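A tabletop whiteboard is a small dry-erase panel used on a desk or table for lists, lessons and reminders. Most have a melamine or coated steel face.

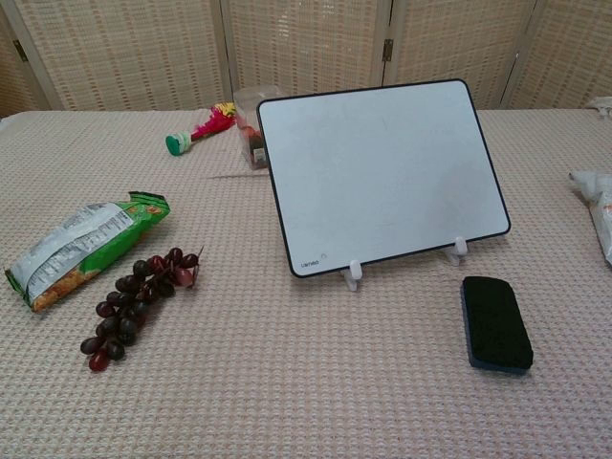
Small bordered whiteboard on two clip stands, with eraser.

Clip stands grip the lower edge and hold the panel tilted slightly back. Laid flat, the same panel serves as a writing slate.
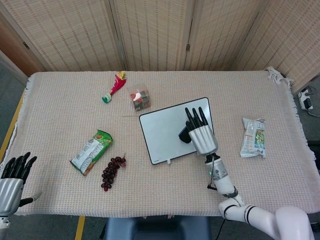 Care

Residue builds up as gray streaks. Dirkico rates its coated face for 2000 erasures and advises a damp cloth every 200.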